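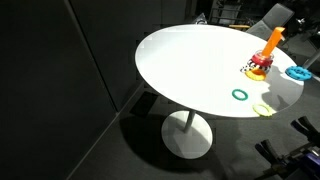 Stacking rings on a white table.

I've been through four face creams since the clocks changed and I am cross. Cross with the creams a bit, mostly with the word on the front of them. Dermatologist tested. It's on the tub by my sink, it's on the hand stuff by the kettle, it's on a lip balm I found in a coat. Tested how? By who? And what did the dermatologist say at the end of it?

You won't find out from the tub. I've looked. I've looked with my reading glasses on and a torch.

Let me say where I'm coming from. Dry skin, forties, eczema on the inside of both elbows since school. I've spent a silly amount of money over the years. I'm no chemist. I write about shopping, which means I read the backs of things for a living, and the skincare aisle is the worst written aisle in any shop. Worse than mattresses.

So. Dermatologist tested. All it has to mean is that a skin doctor was somewhere in the building, more or less. Could be a patch test on a small group. Could be a big careful study. Same three words either way, same little font. "Hypoallergenic" is no better. It sounds like a promise, and what most people hear is "won't give me a rash". What it says is less likely to. Less likely than what?

"Clinically proven" I can't even start on. Well, I'll start. Proven to do what. I bought a night cream in April, Dokura, £34, clinically proven hydration. Right. Water is hydrating. Standing in drizzle is hydrating. I put it on for a fortnight and my cheeks were fine, same as they'd been with the cheap one in the pump bottle. My elbows hated it.

The leaflet had a figure on it too. 100 women, most of whom agreed their skin felt softer. Felt. Agreed. Compared with what, no idea, maybe compared with nothing at all, maybe they'd all come in off a cold street with no cream on. If you asked me whether my skin felt softer after I'd rubbed grease into it I'd agree as well. I'd be mad not to.

I moaned about all this to Emilian Lungu, who used to mix creams for a small firm and now teaches. He was kinder about it than me. Said a lot of the testing is done properly, and the people doing it care, and then it goes upstairs to be turned into four words for the lid and everything useful falls out. Who was tested, how many, how long, what went wrong. He said the firm he was at had a lovely tidy report on a baby lotion and not one line of it got to a customer.

That annoyed me more, if anything. The information is there. Somebody's paid for it. It's in a drawer.

What I want is dull and I think it's fair. If a label says tested, print the number of people. Print how many weeks. Print whether any of them had bad skin to begin with, because testing an eczema-friendly cream on people with skin like a peach is no use to me. Three bits of information. It'd fit under the barcode. Failing that a web page, a real one, with no email sign-up in front of it.

I wrote to a couple of brands and asked. Horeck replied inside a day, which I'll give them, with a PDF: 300 people, four weeks, a third of them with "self-reported sensitive skin". Great! Why is that not on the box? I'd have bought it on the strength of that alone. I have now bought it. It's ok, a bit sticky, smells of nothing, elbows calm so far.

Stekach sent me a voucher. I hadn't complained. I'd asked a question. 15% off my next order and a line about how much they value my skin journey. I don't have a skin journey, I've got elbows.

Now the other side, because I was told off about it by Jurgita Org when I read her a draft of this over the phone. She works on a beauty counter and she says customers don't want numbers. They want to know will it sting and does it smell. They pick up the tub, see the word, feel a bit safer, put it in the basket. If you print 300 people on one box and 100 on the next they'll just buy the bigger number, and a bigger number isn't always a better test. True. I don't have a brilliant answer to that. A small test on the right people beats a big one on the wrong ones, and you can't get that across while someone's toddler is pulling at the testers.

But the word is already doing that job, badly. People already feel safer. They're feeling safer about nothing in particular. I'd take a number I can misread over a word that can't be read at all.

And small makers, she said. Somebody making balm in a unit can't pay for a huge panel. Fine, don't say tested then. Say what's in it. I've bought beeswax balm off a market stall for years with a handwritten label, five ingredients, never once claimed a doctor had been near it. Best thing I own for February hands. I trust that label completly.

There's a money thing under all of this that gets left out. The word puts the price up. Have a look next time, same brand, same size, the plain cream and then the one with the reasuring line and the paler lid. Turn them both round. Often the list on the back is nearly the same, one has the perfume taken out. You're paying extra for less stuff. Which I'm happy to do, perfume is what sets me off, but "no perfume" would've told me so in two words and it'd be a thing I could check.

That's my rule now, for what it's worth. Ignore the front. Turn it round. Is there perfume in it, is it listed as parfum, how far up. Is the thing that made me itch last time in there. Bit on the inside of the arm, same spot, a few days running, before it goes anywhere near my face. And if it really goes wrong, angry, weeping, spreading, I go to the GP and take the tub with me, I don't buy another tub.

My own testing then. One person, two elbows. No paler lid.

Still waiting on Sakalauskas by the way. I asked them how many people and the reply said my query had been passed to the relevant team. If they answer I'll put the number up here.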